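The round table comes back to the kitchen

When Flernstead opened its repair and resale shed, the first pieces to sell were bookcases. These days the round tables go first, and there is a waiting list for them. Ye-seo Um, who runs the shed, had 36 names on it in May.

She puts this down to the size of people's kitchens. A rectangular table wants a wall or a lot of floor. A round one can stand in a corner by the window and still seat another person when one turns up. It has no corners to catch a hip on, and small children can run past it without much harm.

Most of the tables that reach Flernstead are from house clearances. They arrive with white rings, candle wax and, very often, a wobble. Um checks the underside before she looks at the top. A loose pedestal can be glued and clamped overnight. A split across the top takes longer, and she will turn a table away if the two halves have moved apart.

"People apologise for the marks," she says. "I would sooner have marks than a top that somebody has sanded down to nothing."

The finish most buyers ask for is a warm reddish brown. It suits white walls and grey floors, and it makes plain things look good when they are put down on it. Um keeps one such table at home and has never managed to keep it clear. Post goes there first, then cups and jars.

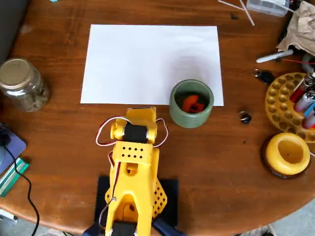 Paper, a ribbed green cup and a screw-lid jar share the round table.

Bilen, a small pottery two streets from the shed, sells to many of the same customers. Its cups are made without handles and with ridges on the outside, and the owners say fewer than half are used for drinking. They hold pens, screws, hair clips and the small odds and ends that collect in any house. Greens and greys sell best. A cup of that sort costs less than a desk tidy and can go in the cupboard with the others when visitors come.

Jars do the same job for less money. A clear one with a metal lid shows what is in it, so it needs no label, and it can stand on a table for weeks before anyone thinks to move it. Um saves hers from the kitchen and soaks off the paper in warm water with a spoonful of bicarbonate of soda.

Looking after the table itself takes little time. Wipe it with a damp cloth and dry it straight away. Put a pad under anything heavy or hot. For a dull patch, Um uses a beeswax polish from Ahn, rubbed in with the grain and left for 3 hours before buffing. Fine scratches can be eased out with 400 grit paper, used lightly, but she advises trying it on the underside first.

White rings are usually in the finish and have not reached the wood. A soft cloth and a little polish will shift many of them. Dark rings go deeper and most owners learn to live with them.

Prices at the shed depend on the base more than the top. Tables with a turned pedestal cost more than those on four straight legs, and folding ones are cheapest. Delivery in town is by the Titow van, which takes one table at a time, legs off, wrapped in blankets. Buyers are given a card with the stock number and a note of what was repaired. The last one written out when we visited was number 3496, a pedestal table with a new block under the top and one old burn left as it was.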